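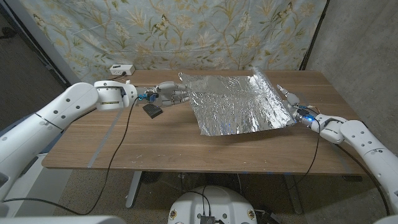
Papier alu Larkeo, rouleau épais : mon avis après 3 mois de cuisine

Je ne pensais pas écrire un jour un avis sur du papier aluminium, et me voilà avec deux pages de notes sur mon frigo ! J'ai acheté mon premier rouleau Larkeo en juin, juste avant les grillades, sur le conseil de ma voisine Mercy Mollel qui en emballe tout ce qui passe à sa portée (poissons, patates, restes de gâteau). Depuis, je n'ai pas racheté autre chose.

Ce qui m'a plu tout de suite, c'est la tenue. On peut prendre une feuille par les deux bords, la tendre au-dessus de la table, la froisser, la rouvrir, et elle garde la forme qu'on lui donne. Avec mon ancien rouleau Gasine, le moindre coin un peu pointu passait à travers. Là, j'ai fait des papillotes de cabillaud avec des rondelles de citron et des branches de thym bien raides, et pas une goutte de jus sur la plaque. Un bonheur.

Je réutilise aussi les feuilles quand elles ne sont pas trop sales. Un coup d'éponge, on aplatit à la main, et c'est reparti pour couvrir un gratin. Évidemment elle ne redevient jamais lisse, mais pour couvrir un plat on s'en moque, et les plis l'aident même à s'accrocher au rebord. En boule, elle m'a décapé la grille du barbecue mieux que la brosse.

Côté reproches, la boîte. Les dents coupent bien les premières semaines, puis le carton ramollit et il faut tenir le couvercle d'une main en tirant de l'autre, ce qui donne des feuilles en biais. J'ai fini par glisser le rouleau dans mon vieux dévidoir Lengyel et le problème est réglé. La largeur de 29 cm est un peu juste pour mon grand plat à lasagnes : il faut deux bandes qui se chevauchent. J'aimerais beaucoup une version plus large.

J'évite de l'utiliser avec la tomate ou le citron pour garder des restes plusieurs jours, comme n'importe quel alu, et pour les papillotes très citronnées je mets désormais une feuille de papier cuisson dedans.

Je l'ai commandé chez Trurport, livré sans un pli. Le deuxième rouleau est déjà bien entamé, et j'en ai mis un de côté pour Noël et sa dinde !

Shahzad Bangash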